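What I Learned From Two Days of Pretend Disaster

By the time the second siren went off I had already eaten my emergency granola bar.
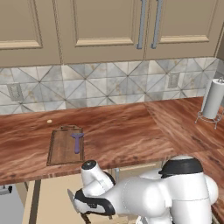
I should back up. In May I signed up to be a role player in a security exercise at the Lunholm ferry terminal, where the port, the county and a bunch of first responders practice for the kind of morning everyone hopes never comes. I've written about terrorism and public safety for 16 years, mostly from a desk, mostly by reading other people's reports. I figured it was time to lie on a cold floor and be evacuated by somebody.

The planning was done by a small consulting outfit called Sallden, and they do not mess around. Our first briefing was at 6 a.m. on a Monday. I got a lanyard, a laminated card that said I was passenger 17, and a paragraph of backstory. I was traveling to Muvier to see my sister. I had a shoulder injury. I spoke English but was "confused and argumentative," which my husband found very funny when I read it to him over the phone.

The scenario was a suspicious bag in the ticket hall, followed by a phone threat against a ferry that had already left the dock. Pretty simple on paper! But the ferry changes everything, because now you have two places, two radio channels and two groups of people who each believe theirs is the real emergency. A lot of the old thinking about attacks on transportation was built around one location and one perimeter. You put up the tape, you move everybody back, you wait for the bomb techs. A boat full of people doesn't have a back.

So there I was in the ticket hall with my bad shoulder, arguing. I asked a young officer whether I could go get my suitcase. He said no. I asked again, louder, as instructed. He said no again, and then he did something I keep thinking about, he told me why. He said the bag they were worried about was near mine and they'd bring me an update in ten minutes. And I stopped arguing! I hadn't been told to stop. I just ran out of things to be mad about.

The update didn't come, by the way. Ten minutes turned into forty, and our little group in the parking lot started making things up. One woman had decided it was gas. A college kid was texting, and by then there were three different versions of the story going around, all pretend, all spreading exactly like the real thing would. If I could change one item in every emergency plan in the country, it would be the part where somebody walks over to the people in the parking lot and says, "We don't know anything new yet." It costs nothing and it buys you another half hour of calm.

Day two was held inland at the Dela Peña Center, which is a conference building with terrible chairs, and it was all talking. I love this part, I'm sorry, I know most people would rather have a root canal. Everyone sits around a big U of tables and goes over the timeline. It took 60 minutes just to agree on when the phone threat had come in, since the terminal and the harbor office had written down different times and both were very sure of themselves.

There was a good long argument about whether to tell the ferry passengers. The case against was panic. I've been reading about panic for most of my career and I'm a skeptic. People in bad situations are scared, sure, but mostly they look around for something useful to do, and they look at each other. What they hate is finding out later that someone decided they couldn't handle it. I said some version of this into a microphone that kept cutting out, and I got a few nods and one very long sigh from the back.

Do these exercises make anyone safer? I go back and forth. You can rehearse the last attack forever and get really good at it, and there's a kind of drill that exists mostly so there can be a press release about the drill. This one felt different to me, mainly for how much went wrong and how freely people said so. The radio problem was a real radio problem. The missing update was a real missing update. They're running it again in the fall with a night sailing, and I've asked to come back, though I'd like to be on the boat this time.

My card is still on my desk. Passenger 17, argumentative. My sister wants a copy.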